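Luik Cinema, Westau
Pre-opening safety check, Screen 2
Film: Trirnura (science fiction, 158 minutes, no interval)
Check done in December, house lights on, then repeated with lights at film level

1. Exits and signs
Main doors: pass. Both leaves open fully and close without sticking.
Side exit, left: pass.
Side exit, right: pass with comment. The push bar is stiff at the hinge end. It opens, but a child would struggle. Oil before the first show.
Illuminated signs: pass. 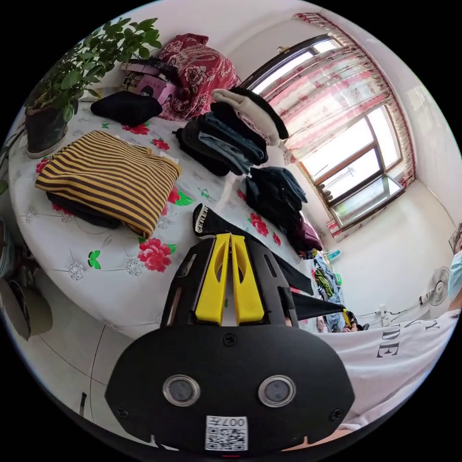 Fire door to the projection stairs: fail. Found wedged open with a film can. Wedge removed and door closed. The magnetic catch ordered from Coltach has not been fitted, and until it is the door stays shut.

2. Seating and aisles
Seats: 229 listed on the plan. Row F has a loose armrest, now taped, and that seat is not to be sold.
Aisle width: pass.
Step lights: fail. Two out on the left side, near the back. Spare lamps are in the booth cupboard.

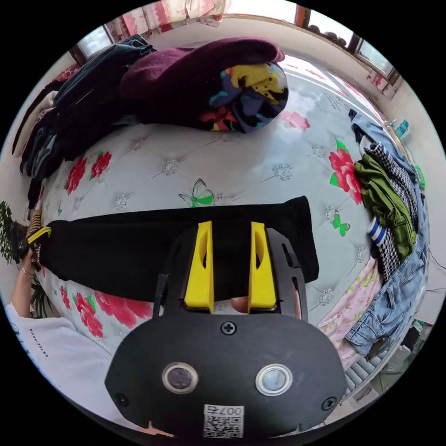
Coats on the floor were the main trouble at the last long film. The cloakroom closes 20 minutes into the show, so latecomers drop their things in the aisle - mostly winter coats and scarves. A dark piece of clothing like the black one on the bed in the photo would hardly show against our carpet with the lights down. Ushers to walk both aisles after the trailers and again before the end credits.

3. Sound and light
Volume: pass at the usual setting. The launch sequence in reel one is loud, but within our limit.
Flashing images: comment. The storm scene has strobe effects. A notice is needed at the box office and on the screen door.
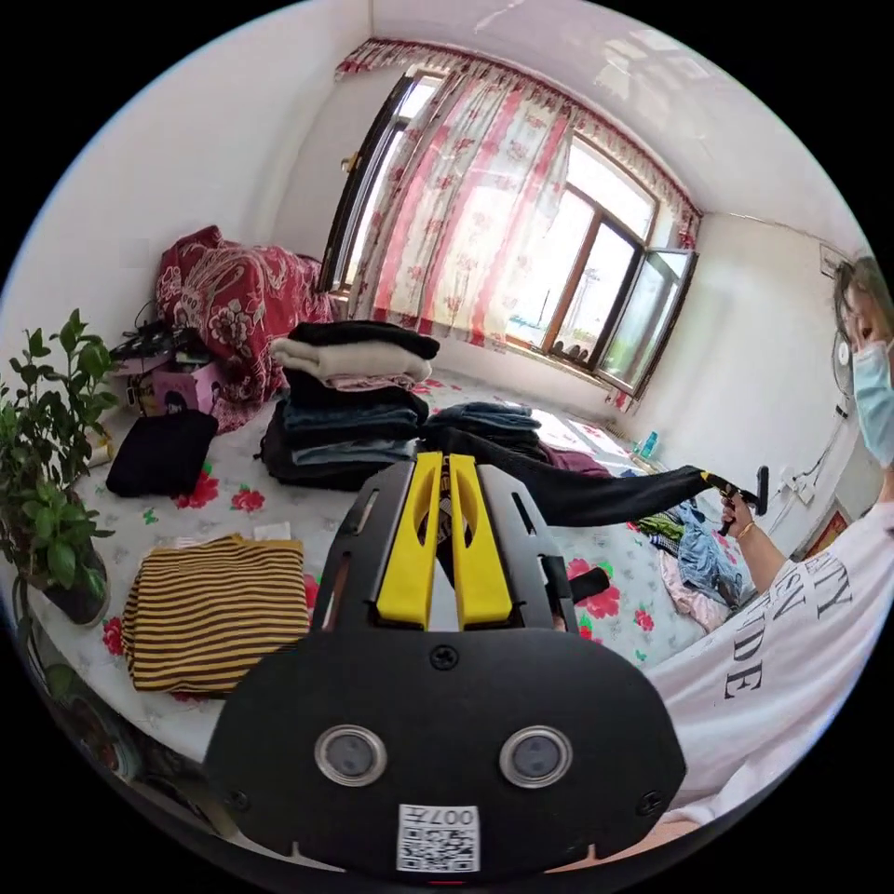 Märta Sjöberg asked for the strobe notice to go on the online booking page too, as people who buy ahead walk straight past the box office. She also wanted the running time put next to it, with no interval stated plainly. Agreed, both to be added.

4. Booth
Extinguisher: pass, in date.
Cables: pass with comment. The lead behind the server needs a cover strip.
First aid box: plasters low, eye wash missing.

Result: Screen 2 may open once the step lights are working. Recheck at 4 pm.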